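1/ We're hiring two people for the people and culture team at Lullalcombe. Applications close September 15, 2026.

2/ One is a payroll officer, 25 hours a week, reporting to Rosalinda Estrella. The other is a recruitment coordinator, full time, working with me.

3/ We have 164 staff over two sites. Most of the new starters this year will be at Pondville, so expect to travel there once a fortnight.

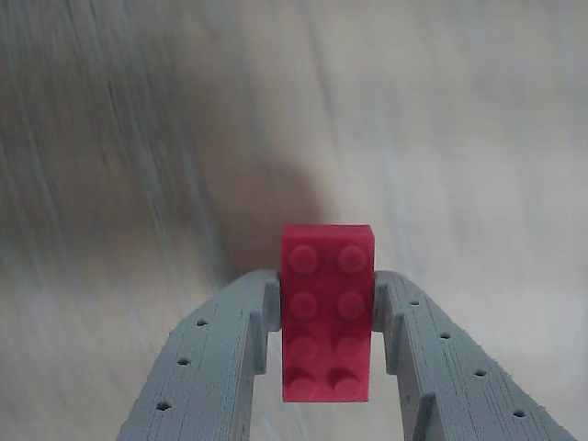 4/ How to apply: send a resume and one page on why you want the job. No selection criteria — we dropped those in July.

5/ Interviews are with me and Abdelilah Saber. You'll get the questions the day before.

6/ Everyone who applies hears back within 14 days, yes or no. Questions about leave or flexible hours can come to me by message.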